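Homstead Manor Escape – stuck on the clock room, and is the ending broken?

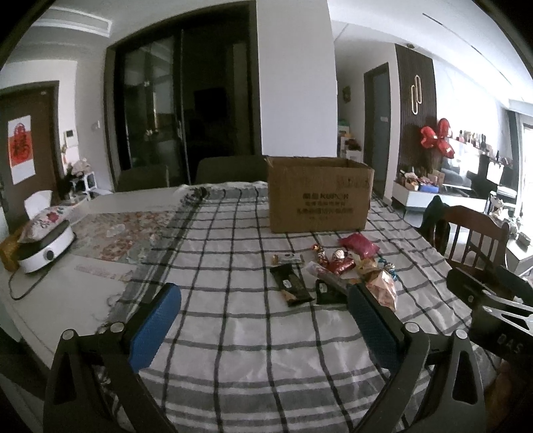 Candy next to the box

dorte_b
Hello all. I am playing Homstead Manor Escape, the point and click one from Ikden, and I need a small push. I have finished the kitchen and the greenhouse. Now I am in the clock room with the four-digit lock on the cabinet. I have these items: the brass key, the empty oil can, the torn photograph, and a feather which I have not used anywhere.

I tried the time on the big clock (it shows 6:00, so I entered 0600) and it did not open. I also tried it backwards. Please give only a hint if possible, I do not want the full solution yet.

mossgate
The clock is there to fool you. Look at what is written on the back of the torn photograph. You have to turn it over in the inventory, click on the small corner at the bottom right.

dorte_b
Thank you, I did not know that items can be turned over! On the back there is "The year we moved in" and nothing more. So I need a year. Is it in the clock room or must I go back?

mossgate
Go back. The hallway, above the coats.

dorte_b
Found it, 1912, and the cabinet is open. I passed that stone with the year many times and thought it was only decoration. Inside is a bellows and a second half of the photograph.

Ferex
If you want to save time: combine both halves before you leave the room. If you leave first, the second half disappears from the inventory and you have to open the cabinet again. It happened to me twice.

tallowick
That does not happen on my side. I left the room with both halves separate and they were still there when I reached the cellar. Which browser do you use?

Ferex
Firefox on an old laptop. Maybe it is the browser, but I still would combine them first. It costs one click.

dorte_b
I combined them, so I cannot say who is right. The full photograph shows the manor with one window lit, on the upper floor at the left. I suppose this is for the board with the nine switches in the cellar?

mossgate
Yes. And for the feather: think about what is very dusty.

Bastian W.
I want to say something about this game in general, if I may. I find the cellar puzzle unfair. The board has nine switches and the manor has eight windows, and the player must understand that the door counts as the ninth. There is no hint for that anywhere. In the older games from Ikden you always had a fair clue, even when it was difficult. I think they publish too fast now.

mossgate
There is a clue. The toy house in the nursery has a lamp behind the door. When you open the toy house you see the same nine places.

Bastian W.
I saw the toy house. The lamp is so small that I took it for a door handle. For me a clue which looks like something else is not a clue.

tallowick
I agree with Bastian about the lamp, I needed the video for this part. But I do not agree that the game is unfair in total. The greenhouse was the best room they made this year. The pots change with the order you water them, and you can see it immediately when you make a mistake.

Pimentel
The greenhouse is the same puzzle as in their lighthouse game, only with pots. I have played nearly everything from this site and they repeat a lot. Still I play every one, so I should not complain so loudly.

dorte_b
I did not play the lighthouse game, so for me it was new and I liked it very much. I am through the cellar now. The lamp was also difficult for me, I have to say, but after the remark of mossgate I saw it.

Now the last thing. I am at the gate and it wants three digits. I have the notebook page with the birds, and I count on the page three owls, nine swallows and two crows. So 392. It makes the sound of a correct answer but the gate stays closed.

Ferex
This is what I meant in another thread with "the ending is broken". Same for me. I reloaded the page and lost everything, because the game saves only when you enter a new room.

mossgate
It is not broken. Did you oil the hinges? The oil can must be filled at the barrel in the cellar. After the code, use the can on both hinges, upper and lower. The upper one is hard to hit, click a little to the left of it.

dorte_b
The can! I carried it through the whole house and forgot it. I have to go down again.

tallowick
Also, for people who play for the score: every use of the hint button takes 600 points away. The game does not tell you this before the end.

Pimentel
Is it taken for every hint, or only once for each room? I used the button two times in the nursery and I lost only 600.

tallowick
Then it is once for each room, probably. I used it one time only, so I cannot test it.

Bastian W.
One more question from me. Does somebody know if the feather does anything besides the dust on the piano? It stays in my inventory until the end, and normally they remove an item when it is finished.

mossgate
I use it only on the piano. In my game it also stays.

Ferex
For me it was gone after the piano.

dorte_b
I am out! Both hinges, and the gate opened. The feather was still with me at the end, so here it is as with Bastian. Thank you all for the patience, especially mossgate. My sister will start it tomorrow and I will tell her to turn over the photograph and nothing else.

Dörte

Bastian W.
Please tell her about the lamp too.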